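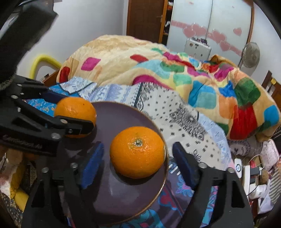 Llegué a la calle Andreadis con media hora de adelanto, que en mí es rarísimo, y con una bolsa de rosquillas que ya venía bastante tocada del autobús. Las puertas abiertas de Brarnidance tienen eso de bonito: no hay acreditaciones ni cola ni nadie que te ponga una pegatina en la camiseta. Te mandan un papel con las direcciones de los que enseñan lo suyo y tú vas llamando a los timbres. Unos reciben en el taller compartido, en la planta baja de la antigua imprenta, y otros directamente en su casa, entre la cama y el armario, que es donde se construye la mitad de las cosas interesantes que he visto en mi vida.

La edición de este año fue el 23 de junio de 2021 y hacía un calor de justicia. Menos mal que empecé por el taller, que es fresco como una bodega. Allí estaba Leanne Sedgwick peleándose con su robot de riego, el Ornunon, que ya conocíamos de la reunión de abril y que ahora lleva ruedas más grandes. Me tuvo un buen rato enseñándome el cableado nuevo (muy ordenado, todo hay que decirlo, con sus bridas y sus etiquetas) y me hizo prometer que le buscaría un depósito más estrecho. Si alguien tiene uno que no use, que me escriba y se lo paso.

Pero yo iba sobre todo a ver las pinzas. Mahfuz Liyanage y Anjana Mollah llevan desde el invierno con un proyecto que llaman Rakema: unas pinzas de mano, negras, que se sujetan una con cada mano y con las que vas cogiendo cosas de la casa como si tus dedos fueran los de un robot. La idea es que lo que tú haces con ellas quede grabado y luego lo pueda aprender un brazo de verdad. El brazo, de momento, está en una lista de la compra muy larga. Las pinzas sí que existen, ¡y vaya si existen!

Las pruebas las hacen en casa de Mahfuz, a dos calles del taller, con la ropa de la cama y los cacharros de todos los días. Eso a mí me encantó. He estado en ferias donde te enseñan un robot cogiendo un cubo perfecto encima de una mesa perfectamente blanca, y sales de allí sin saber si serviría para algo en tu cocina. Mahfuz, en cambio, pone un plato oscuro encima de una tela estampada, con una manta de colores amontonada detrás, deja dos naranjas y te dice «venga, prueba».

Y probé, claro. Me pareció dificilísimo. La naranja es una fruta traicionera: redonda, brillante, con una piel que parece que agarra y luego no agarra tanto. Mi primer intento acabó con una debajo de la cama y Anjana a cuatro patas buscándola, muerta de risa. El truco, según ella, está en abrir bien la pinza, bajar con calma, dejar un dedo a cada lado de la fruta y no cerrar hasta que la tienes centrada. Yo cerraba antes de tiempo, como quien caza moscas. Al cabo de un rato le cogí el gusto y ya no quería soltarlas, y mira que Mark Anthony Manalo estaba esperando su turno detrás de mí con una paciencia de santo.

Lo que más discuten entre ellos son las almohadillas de los dedos. En una misma pinza hay una de un azul vivo, con forma de hoja y con textura, y otra de un azul marino más apagado. Mahfuz defiende las de textura para la fruta. Anjana dice que para la tela prefiere algo más liso, y que además se limpian mejor. Llevan hechas 6 versiones y las guardan todas en una caja de galletas, incluidas las que se despegaron a los 10 minutos, con su fecha escrita a bolígrafo por detrás. Me dejaron tocarlas una por una. La cuarta es horrorosa.

Le pregunté a Mahfuz cuánto pensaban grabar y me contestó que su meta son 1000 recogidas, entre fruta, calcetines, tazas y lo que vaya saliendo. Le vi cara de haberlo pensado mucho. También me contó que lo que más guerra les ha dado ha sido el juego de las articulaciones: todo va unido con pasadores metálicos, y si uno baila una pizca, los dedos ya no cierran parejos y la naranja se te va de lado. Rehicieron los taladros dos veces. Mark Anthony, que es de los de medirlo todo, le recomendó cambiar la broca antes de echarle la culpa al material de las barras, y ahí se enzarzaron los dos en una conversación de tolerancias que yo seguí hasta donde pude, o sea, poco.

Merendamos allí mismo, de pie, las rosquillas que quedaban enteras. Una de las naranjas también cayó, ya jubilada de las pruebas, y estaba buenísima.

Para los que quieran acercarse: Mahfuz recibe avisando antes por la lista de correo, y mejor por la tarde, que por la mañana trabaja. Agradecen que les lleven objetos raros de coger. Yo pienso volver con un ovillo de lana y con un huevo duro, a ver qué dicen. Leanne quiere probar con una maceta pequeña, pero tendrá que hablarlo con Anjana, que es la que barre.

Ruth Sánchez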